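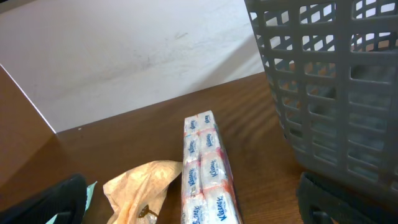 The Burora parish lending list is a plain text record of the things our congregation lends out for events: trestle tables, hymn boards, urns, banners, the big tablecloths and so on. It covers the church at Burora and the two smaller chapels at Podau and Szalai. Each row is one item, or one set of items that always travels together. Containers have rows of their own, so a grey plastic basket with an open grid of ribs goes in as `basket, plastic, grey, open sides` and whatever is carried in it goes on separate lines. Please keep to that, even when the basket and its contents have lived together for years.

The list is kept by Theda Kuhlmann. Corrections go to her on paper, or into `corrections.csv` if you have access to the shared folder.

## Files

- `items.csv` – the main list, 300 rows
- `loans.csv` – who has what, with dates out and back
- `places.csv` – cupboards and rooms, with short codes
- `corrections.csv` – changes waiting to be checked
- `old/` – the typed list Levente Szénási kept before this one, scanned, do not edit

All the CSV files are UTF-8 with commas. Names such as Jolán and Szénási will look wrong if you open them in an older spreadsheet program without choosing the encoding first. If that happens, close the file without saving.

## Columns in items.csv

| Column | What goes in it |
|---|---|
| `item_id` | Letter and number, written on the label |
| `name` | Plain noun first, then material, colour, size |
| `place` | Code from `places.csv` |
| `qty` | Whole number, 1 unless it is a set |
| `lend` | `yes`, `ask` or `no` |
| `given_by` | Only if the family agreed to be named |
| `note` | Anything else, kept short |

`ask` means ask Bence Pap. He looks after the sound equipment and everything used at the altar, and he needs to know before it leaves the building. `no` is for the registers, the communion silver and the Humura banner, whose stitching is coming away along the top.

## Place codes

Codes start with B, P or S for the three buildings. B4 used to be the tall cupboard in the vestry. It was removed in February and the code has not been reused. Eleven rows still say B4 and need somebody to go and look. P2 is the shelf under the stairs at Podau, and P2a is the box on that shelf.

## Loans

Loans run for 12 days, which covers two Sundays if you collect on a Saturday or a Sunday. Funeral lunches come first if two people want the same tables. Write the loan down before the item goes out of the door, with a phone number. The `returned` column stays empty until the item is back on its shelf; "in my car" does not count as returned.

There is no charge. If something is broken, put it in `note` and tell Theda. We have never asked anyone to pay for a cup.

Phone numbers are removed from `loans.csv` once everything on that loan is back. Names stay for the rest of the year and are then cleared. The file should not be sent to anyone outside the parish, and it is left out when we share the list with other churches.

## Known problems

- The 32 blue hymn books at Szalai are entered twice, once as a set and once under the choir. Jolán Hegedűs is sorting out which row to keep.
- Chairs are undercounted at Podau. Roughly half were on loan when that chapel was checked.
- `given_by` is patchy before the old list ends. A blank means we don't know, and people do sometimes ask.
- Sizes for tablecloths are a mixture of centimetres and "fits long table".
- Items belonging to the Sunday school are not in the list at all. Ilona Balogh has her own notebook for those and would like it left that way for now.

## Making changes

1. Add a row to `corrections.csv` with the `item_id`, the column and the new value.
2. Put your initials in the last column.
3. Leave `items.csv` alone. Theda copies changes across once a month.

New items need a label before they get a row. Labels and the marker pen are in B1, top drawer – please put the cap back on.

Last checked against the shelves at Burora and Szalai on 4th June. Podau still to do.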